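Why Do We Put Covers On Everything?
Project report by Puspita Sitompul

So my project was supposed to be on kitchen design, but then I visited my grandmother in June and noticed that her TV remote was still in its plastic sleeve, and that was it -- new topic! I wanted to know why people keep plastic on their stuff, and whether it makes them enjoy it less.

I handed out a survey at school and in my building and got 232 answers back (way more than I hoped for). Then I did longer interviews with two families, the ones who run the Delasine and Entili furniture stores. 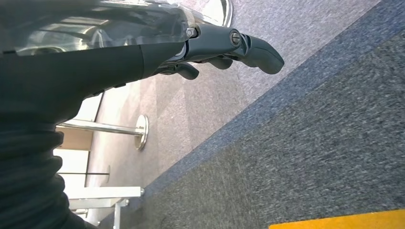
Fig. 1. Clear plastic cover over a dark gray forearm and wrist.

The big result: 58 people said they have at least one thing at home still in plastic. Couches, lampshades, car seats, even a piano bench. Most of them told me they were "saving it for later," but when I asked when later was, I mostly got a laugh.

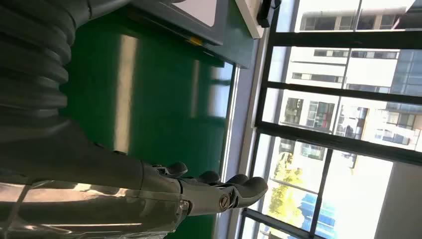 The interviews were my favorite part. Neville Sugden at Delasine remembers customers asking for couch covers before they'd even picked a couch, and he thinks it had a lot to do with what new furniture cost a family back then. His own mother took hers off for weddings and put it right back on the next morning!

If I did this over, I'd fix question two, which asked about "covers" and got me a bunch of answers about blankets. I'd also talk to more people my age. My grandmother read the draft and says the sleeve is staying on the remote.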